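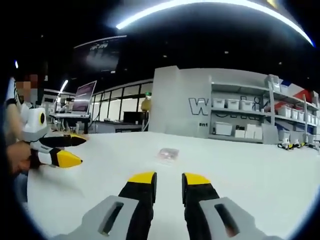
A small see-through packet on a big white table.

Hello again, packet fans! Last time we talked about where buttons come from, and so many of you wrote in asking about the little clear bags the spare ones come in. Fine by me. I love little clear bags. I have a drawer of them at home, and my family would like me to have fewer.

So today I'm going to explain how you can put something inside a thin, floppy, see-through packet, close it up, and keep it clean and safe for months. We'll also talk about sorting, shelves and why a big plain table is such a nice thing to own. Grab a snack (it probably comes in a packet, so you can study it while you eat).

What is the see-through stuff?

Clear packets are made of plastic film. Film is just a word for plastic that has been made very, very thin. Kitchen wrap is film. So is the crinkly bag around a loaf of bread.

To make it, a factory starts with hard little beads of plastic called pellets. They look a bit like grains of rice. The pellets get heated until they melt into a thick goo, something like warm honey, and then the goo is stretched out thin. One way to do the stretching is my favorite: the machine blows air into a ring of melted plastic, and up goes a giant bubble! It can be taller than a house. The bubble cools as it rises, and at the top it gets squashed flat by rollers and wound up like an enormous roll of paper towels.

When I was nine I thought plastic bags were cut out of a block, like slices of cheese. I was pretty surprised about the bubble.

How does a flat sheet turn into a packet?

Try this with a sheet of paper. Fold it in half. Now tape down the two short sides. You have a pocket with an opening at the top, and if you tape the top too, you have a packet.

A packet machine does the same thing, only it doesn't need tape. It uses heat. Two warm bars pinch the film together in a line, the plastic softens right there, and the two layers join up and become one. That line is called a seal. Look at the end of a chip bag and you'll see it, a flat strip that often has tiny ridges pressed into it. The ridges are there to help the two sides grip each other.

Some packets have a zipper strip so you can open and close them again. If you run your finger along one you can feel a skinny ridge on one side and a skinny groove on the other. Push the ridge into the groove and it snaps in. It isn't melted or glued, it's just a really snug fit. (Listen for the little clicking noise. I think it's the best part.)

And some have a sticky flap, like an envelope, with a strip you peel off.

Why bother making it clear?

Because then you can peek! Suppose you have a shoe box full of small paper envelopes, and one of them holds the red beads you need. You'd have to open envelope after envelope. With clear packets you tip them out on a table, see something reddish, and grab it.

Shops like this too. If you're buying six screws, you can see that you're getting six screws. And if something inside is broken, you find out before you take it home.

Clear isn't always the right pick, though. Some things don't like light. Potato chips go stale-tasting faster if light gets at them, so chip bags usually have a shiny layer that keeps it out. Same with some medicines. If you find a packet that you can't see into, it might be keeping the light away on purpose.

Flat things are tricky

Put a clear packet down on a smooth table and try to pick it up with just your thumb and one finger. No sliding it to the edge! No fingernails!

It's harder than picking up a ball or a block, isn't it? A block has sides you can squeeze. A flat packet is mostly top and bottom, and the bottom is busy lying on the table. What you probably do, without thinking about it, is press on the packet a little and push your finger and thumb toward each other until it bunches up in the middle. Now there's a little hill of plastic and you can pinch that.

Here's an experiment to go with it. You'll need:

A small zip packet
A few beads or dried beans
A smooth table
A dish towel

Put the beans in the packet and squeeze out the air before you close it. Pick it up from the bare table using the pinch. Now open it, puff in a bit of air, close it again and have another go. Then try both kinds on top of the dish towel. Which was easiest? Write it down and ask someone else in your house to try, and see if they agree with you. My guess is that the puffy one on the towel wins, but I've been wrong before, and I have rather large thumbs.

Small warning: beans and beads aren't for little brothers and sisters who still put everything in their mouths. Neither are plastic bags. Pack it all away when you're done.

The big white table

If you do any kind of fiddly job, a wide table in a plain color is wonderful. Dark things show up well on white. Even a clear packet is easier to find there, as it makes a faint shadow and you can spot that before you spot the plastic.

If your table at home has a wild pattern (ours has lemons on it), lay down some plain paper first. I once lost a yellow button on those lemons for an entire afternoon.

Another thing about tables is that stuff spreads. You start with one packet, then there's a second, and the scissors, and your drink, and a book you meant to put back. I try to keep a clear patch in the middle where I'm working and only bring one packet into it at a time. When I'm finished with that one it goes away before the next one comes out. I'd love to say I do this every time. I do it when I remember. 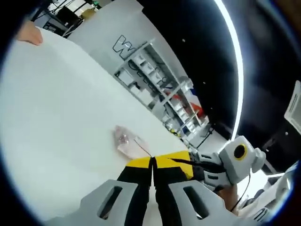 And away means somewhere you can find it again! That's where shelves and bins come in, and I get a bit excited about these, so hold on.

A bin is good for a whole bunch of things that belong together. A packet is good for a small group inside that bunch. So you might have a bin for beads, and in the bin a packet of red ones, a packet of blue ones and a packet of the weird ones shaped like fish. Think of it like an address. The shelf is the street, the bin is the house and the packet is the bedroom. If you know all three you can walk straight to your fish beads in the dark. (Please turn on the light.)

White bins look very neat in a row, but you can't see through them, so you have the envelope problem all over again. The fix is a label. Use big letters and a thick pen. You can draw a picture if you like, and that helps younger kids who aren't reading yet. Bright colors help as well, because your eyes jump to red or blue on a white shelf much faster than they find another white box.

Which shelf should things go on? I put what I use every day at a height I can reach without stretching. Heavy stuff goes down low so it can't fall on anyone's head, and the top is for things like holiday decorations that only come out now and then. You don't have to copy mine. Just don't climb on the shelves to get something! Ask a grown-up or use a proper step stool.

A reader question

One of you wanted to know, "How many packets can fit in one bin?"

It depends on how big the bin is, and how flat the packets are, but I did test it for you. I took an empty bin from my own closet and some small zip packets with two buttons in each. When I just dropped them in any old way, I got 38 in before they reached the top. Then I took them all out and stood them up in rows, like cards in a library drawer, and I got 48. Same bin! Standing them up also means you can flip through them with a finger, so now mine stay that way.

What happens to a packet afterward?

Use it again, if it's a clean one with a zipper. I have one that has held buttons, then seeds, then foreign coins, then buttons again.

When it finally splits, it gets a little complicated. Thin film usually can't go in the same recycling bin as bottles, as it can wrap itself around the sorting machines and jam them. Some grocery stores have a special box by the door just for bags and film. Ask a grown-up to help you check what your town does, because the rules really are different from place to place.

Words to keep

Film: plastic made very thin.
Pellets: the hard little beads that plastic things start out as.
Seal: the line where two layers are joined together.
Bin: an open box that lives on a shelf and, with luck, has a label.

Next time I'm answering the question I get more than any other, which is why tape always loses its end. Bring your own roll!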